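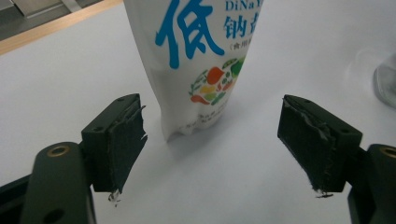
*Words: Fergal Coughlan, from the Plosbridge kitchen pages*

## Salt in bags, and how to live with it

My mother kept salt in a pig. I keep mine in the pouch it came in, for as long as I can get away with it, and the pouch and I have come to an understanding.

Low-sodium salt is what we use now. The big blue 低 on the front means "low", and the 钠盐 beside it is "sodium salt", so you can find the right bag on a crowded shelf without reading much else. Some of the sodium chloride in these salts is usually swapped for potassium chloride. Anyone with kidney trouble, or on certain blood pressure tablets, should ask the doctor before switching. That's the serious bit over.

### Getting it to stand up

A stand-up pouch stands up beautifully in the shop. At home the bottom crumples and it starts to lean like a man waiting for a late bus. Before opening, hold it by the top, give it two firm taps on the worktop and push the creases out of the base with your thumbs. It won't look new. It will stay up while you find the scissors.

### Opening

Snip a corner, and a small one. You can always cut more off. I once took the whole top off a 400 g bag in a hurry and seasoned a drawer of tea towels.

If you pour straight from the bag into the pan, steam goes up into the salt and you get a lump with a pouch round it. Pour into your palm, or a spoon, away from the hob.

### Closing

- Squeeze the air out, fold the top over twice, then peg it. A clothes peg does the job as well as the clips sold for the purpose.
- Rubber bands work until they perish, usually in July, usually at night.
- Sticky tape is fine once. After that it has salt on it and is no longer tape.

### Decanting, if you must

Tincuța Pîrvu, who edits this page, wants it known that a jar with a tight lid is the proper answer. She's right, and I do have a jar. Make sure it's bone dry; I leave mine upside down on the rack overnight and start at 10 the next morning. Cut the label off the empty pouch and tape it to the jar, especially if you also keep caster sugar in one. Ridwan Goh's rhubarb crumble is still spoken of.

A few grains of uncooked rice in the jar are supposed to keep things loose. I've never seen much difference, and now and then you bite one.

### If it has already set

Lay the closed bag flat on a folded tea towel and lean on it with a rolling pin. Don't hit it. For a stubborn lump, tip it into a bowl and use the back of a fork, or give up and put it in the pasta water, where it will be perfectly happy.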